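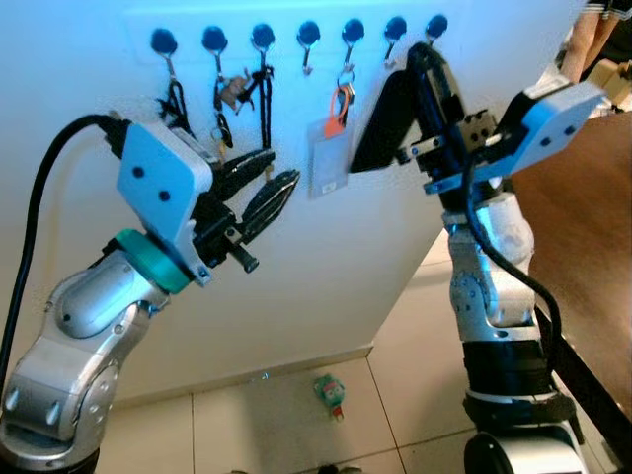 4 minute read

The Spare Set

The letter said the keys would be on the second hook, and I did not believe it. I had rented from Pondarer before. With Pondarer, the second hook was a manner of speaking, like "sea views" or "recently decorated".

But they were on the second hook. A small bunch on a ring, with a little tan animal for company. I looked at the animal for some time. It might have been a bear. It had the face of something that had been handed to a great many strangers and had stopped expecting to be taken anywhere nice.

There were more hooks than anyone could need. Dark blue knobs in a row, very smart, and half of them holding nothing. Somebody had bought hooks for the life they meant to have. I have done it myself, with shelves.

"Take only what is yours," the letter went on, "and leave the others as you find them." That seemed a peculiar thing to write to a grown woman. What did they imagine I would do with a lanyard? There was one on the first hook, all in a tangle, and a longer black one hanging straight down beside the keys. Further along was an orange strap with a card in a clear holder. The print on the card was small. I don't wear my glasses on trains and had not yet dug them out of my bag, so I let the card be.

I put the keys in my coat pocket. Then I took them out and hung them up again.

I should explain that my aunt left me the flat. I should also explain that I had never heard of this aunt before June. A solicitor from a firm called Wada rang at ten past eight in the morning to say that a relation of my father's had died in Prukuvari and that I was the only name on the paper. I told him I had no money to give him. He said it was the other way about. I told him that was just what he would say. He was patient with me, and that made me more suspicious still.

He sent a copy of the will. He sent a plan of the building, which had 474 flats in it, and a bill for the lift. It was the bill that brought me round. A swindler promises you 1,000 of something. He doesn't ask you for your share of a new lift cable.

So there I was, on a Monday, with a wall of hooks in front of me and a solicitor's letter going soft in my hand.

The second page said to sit at the table and read the papers before going up. I read that line twice. Who leaves you a flat and then tells you where to sit?

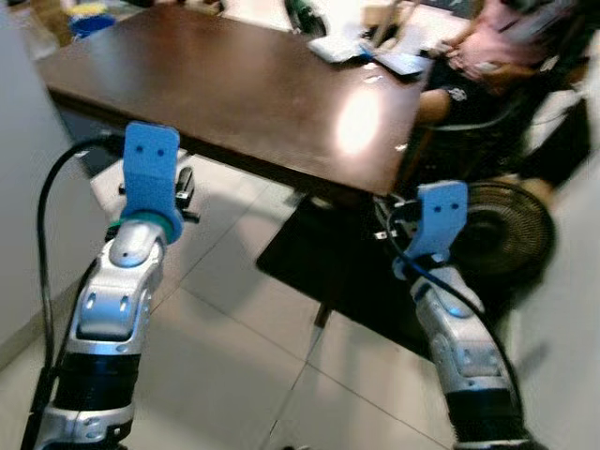

The table, with what look like papers along the far side.

It was a good table, I will give them that. Dark brown, and polished until the light sat on it in one white blot that hurt to look at. The floor underneath had a big black mat on it, the sort you put down when you have lost an argument about the floor. I walked round to the far side, where the papers were, and pulled the pile towards me.

The top one was a receipt from Flullero, the removals people, for taking away one wardrobe. The next was a receipt from Flullero for bringing it back. I went through them slowly, looking for the trick. She had kept everything. She had queried everything, too. All down the margins, in a cramped blue hand, were the words "Are they sure?" and "Who says?" and, beside a charge of 100 for window cleaning, "Did they do the insides? They did not."

I got my glasses out after that.

At the bottom was a sheet addressed to me, by my full name, spelt correctly, as even my bank has never managed. It ran to a few lines. She said she had seen me once, at a funeral, when I was small. A man had told me that my grandfather was only sleeping, and I had asked him, quite loudly, how he knew.

She said she had made up her mind about the flat on the way home.

I read it again, in case it said something else. I checked the date against the will, and her signature against the signature on the copy. They matched, as far as I could tell, and I am not a person who takes a signature on trust.

Then I went back to the hooks, took down the keys with the animal on them, and went to see whether there really was a lift.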